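# Chapter 9: Handling Molded Parts

Most of the plastic goods in a home or a car began as a shell. The shell is the outer piece, shaped in a mold and then passed along to be checked, trimmed, and joined to other pieces. Between the mold and the finished product, a single shell may be picked up and set down many times. Each of those moves takes time, and each one can leave a mark.

This chapter is about those moves. It covers how a part is gripped, how it is lifted from a work surface, and where it goes next. Chapter 8 dealt with the mold itself, and you should be familiar with the terms *flange*, *recess*, and *draft* before you go on.

Large shells are harder to handle than small ones, even when they weigh little. A long part tips easily if it is held near one end. A smooth surface gives little to hold on to, and rounded sides give less. For these reasons a designer will often leave a flat rim somewhere on the part. The rim may be hidden once the product is put together, but on the line it is the best place to take hold.

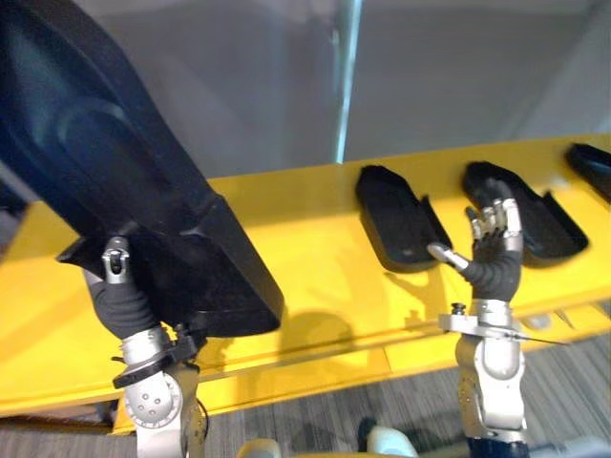 ## 9.1 Choosing a Grip Point

A grip point is any part of the shell that can carry its weight without bending or scuffing. Flat rims and squared ends are usually good choices. The middle of a curved outer face is usually a poor one, because the surface slopes away on every side and because the customer will see it.

At the Castellanos plant, where Loretta Okafor trained new line workers, every part had a card showing two grip points. The first was for lifting and the second was for turning the part over. Okafor kept the cards after the plant changed its product line, and several of them are reprinted at the back of this book.

When you study a new part, ask the following:

- Where is the weight?
- Which surfaces will show in the finished product?
- Is there a rim wide enough to hold?
- Can the part be set down on the same side it was lifted from?

The last point is often missed. A shell with a deep recess may rest well one way up and rock the other way.

## 9.2 Work Height and Reach

The surface that holds the parts should be set so that a shell can be raised clear of the front edge in one motion. If it is too high, the lower end of the part drags. In the exercises for this section you will measure the clearance for a shell 53 centimeters long at three table heights and record the results in Table 9.2.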